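HOME ORGANIZING 1, handout 3
Sorting and storing household things
Notes: Azadeh Khosravi, Ernport evening classes, July intake

Read before session, bring a pen. Reading is p. 12 in the Studcombe booklet, skip the box on labels, we do that next time.

Today = bins and awkward items. Two diffrent problems.

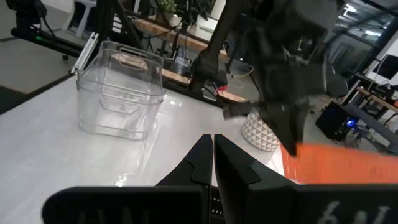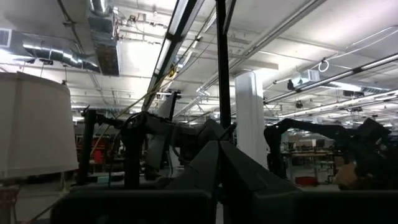

Fig. 1 and 2. Clear plastic bin with handle slot (first); tall lamp with cream fabric shade (second).

Clear bins
- see contents without opening. Good for chargers, craft stuff, kids' things
- tapered sides: they nest when empty, but you lose floor space at the bottom. Measure the base AND the rim before buying
- ridges on the sides make a bin stiffer. Still don't overfill
- handle slot lets dust in. No wool in there
- one kind of thing per bin. "Misc" is not a kind of thing

Lamps, shades
- won't go in a bin, don't try
- shade off first if it comes off, wrap it in a clean sheet, nothing on top
- fabric wrinkles easily. Pale fabric shows every fingerprint, so wash hands
- base gets its own box, cord coiled and tied, bulb out
- in use? Then it stays out. Storage is for things you are not using!!

The 10 minute sort (Baldursdóttir method, short version)
1. Clear one surface, all of it
2. Like with like
3. Pick the bin AFTER you see the pile, not before. Most people do teh reverse
4. Awkward items to one side, deal with them last

Homework: one shelf at home, before and after list. Use the Storkero sheet, 3 columns: keep / move / out. Spare sheets in room 277.

Next time: labels, then under the bed.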